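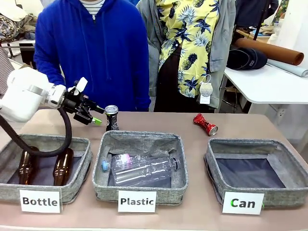 Drink cans on a table in Nerthorpe.

Nerthorpe wants shoppers to pay a 15-cent deposit on every drink can starting in September, and says the plan will cut litter by 40 percent. It has not said where that number comes from.

Council member Ida Brandes called the target "realistic" on Wednesday. Pralby made much the same promise when it brought in deposits, then quietly stopped publishing its litter counts.

Store owners are not sold either. "I get three feet of space behind the register – where do the empties go?" said Sándor Fodor, who runs a corner shop on Brusa Street. The town says it will answer that before the vote. No date for the vote has been set.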